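Moving my sourdough starter to the basement (and other things I swore I wouldn't do)

12 May 2026

So I killed another starter. That makes two since we moved, and the second one was the good one, the one I'd carried over from the old apartment in a pickle jar wrapped in a beach towel. I'm still a little sore about it.

If you've been reading since the old kitchen you know I never had trouble there. I fed the thing whenever I thought of it, I used whatever flour was cheap, and it bubbled along like it wanted to please me. The new house is a different story. The kitchen faces south and by mid afternoon it's 76 degrees in there with the oven off, and we haven't even gotten to July yet. My poor jar was starving by dinner every single day. It went gray, then it went pink on one side, and pink is where you stop and throw it out, no matter how attached you are. Please don't scrape it off and carry on. I know somebody in the comments is going to say their grandmother did.

My neighbor Roswitha Leitner gave me a scoop of hers to start over with. She bakes rye, mostly, dense little bricks that I've gotten weirdly hooked on with butter and too much salt. Hers lives in the basement next to the water heater and she feeds it once a day, after supper, and that's it! No spreadsheet, no rubber band around the jar. I asked her what ratio she uses and she held up a spoon.

I can't quite bring myself to go by spoon, so this is what I've been doing for the past few weeks. I keep 20 grams of starter and give it 100 grams of flour and the same of water, cool from the tap. Yes, that's a lot of food for a little bit of starter. It slows everything down, and in a warm house slow is what you want. Half the flour is rye, half is plain all-purpose. I stopped buying the fancy bread flour from Skedell after they changed the bag size and kept the price – I've got a whole other post in me about that. 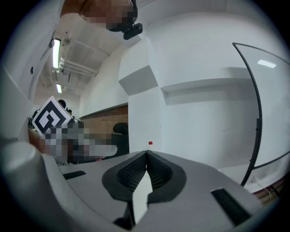
The first loaf out of the new jar was flat. I mean really flat, you could have mailed it. I think I got impatient and used the starter on day four, when it was rising fine but still smelled like wet cardboard. By day nine it smelled like yogurt and apples and the bread was suddenly okay. By two weeks it was the best I've made in this oven, with a crackly crust and a crumb open enough that the jam fell through onto my shirt.

I should say something about the oven too. It runs hot on the left and it lies about its temperature, so I rotate the pot halfway through and take the lid off a bit earlier than the recipe says. My recipe is still the one I got from Koen Koster back when he taught that Saturday class at the library, with more water than he'd approve of. Sorry, Koen.

A few people asked about discard. I make crackers. Spread it thin on parchment with olive oil and salt, plus whatever seeds are hanging around, and bake until it's brown at the edges and you can hear it snap. The kids will eat an entire tray before I can get it into a tin. I tried discard pancakes as well and they were fine, a bit gummy, and I doubt I'll bother again.

Oh, and I finally dried some as a backup, which I should have done years ago. You smear a thin layer of active starter on parchment and leave it out until it flakes, then crumble it into an envelope. Mine's in the drawer with the birthday candles. Rosalind Fitzsimmons wrote to tell me she brought hers back from flakes after a whole year and it took five days to get going, so there's hope for the forgetful among us.

Next up I want to try a seeded rye in the long pan. If anyone has a good way of keeping the bottom from getting soggy, let me know. I've tried a rack, I've tried turning it out early, and I'm about ready to try yelling at it.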